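Totlow Film Society
Minutes of the program meeting, Oct 10, 2025

Present: Manolis Petridis (chair), Ines, Graham, Paula, Dov. Apologies from Ruth.

1. Minutes of the last meeting
Approved with one correction. The print of "Willach" was returned to the distributor by courier and not by post.

2. Horror season
Manolis reported that seven titles are now confirmed for the February season. The opening film will be "Alonero", a slow ghost story set in a salt works. Dov had seen it and thought the last half hour was too long, but the sound was very good and it should be heard in a proper room. Paula asked whether it was too close in mood to "Toma", booked for the second week. Agreed to move "Toma" to the closing night and put a comedy between them.

Graham asked that the content notes be printed on the door as well as in the program. Agreed. 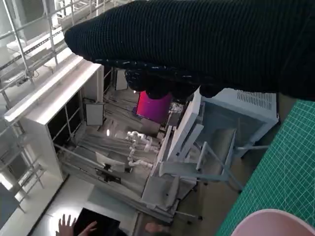 Page 2

3. Costs
The license for "Alonero" is $300 for a single showing. A second showing would be charged at the same rate. Ines said the season budget is $3000 and that the licenses already agreed come to $2000. She would like to keep the rest for hall rent and printing – no further titles to be booked until ticket sales are known.

Dov proposed one extra matinee of "Alonero". Not carried, three votes to two.

4. Projection and sound
The left speaker dropped out twice during the last screening. Graham has replaced the cable and will run a full reel of the trailer disc before the next one. Subtitles on "Toma" are burned in, so the masking needs to come down a little lower than usual. Graham to mark the position.

5. Program notes
Paula will write the notes for the first four films and Manolis the others. Length to stay at one side of paper. Several members had complained that the last set gave away the ending – writers to stop at the halfway point of the plot. 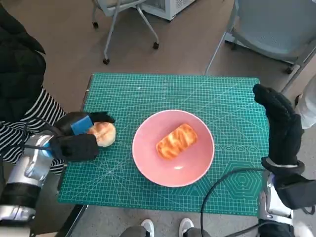
Pastry in a pink bowl, with a bread roll to the left.

6. Any other business
Ruth had sent a note asking for a discussion after the closing film. Agreed, provided the hall is cleared on time. Manolis to ask about a later finish.

Dov still has the spare door key and will return it to Ines.

Next meeting: date to be sent by email.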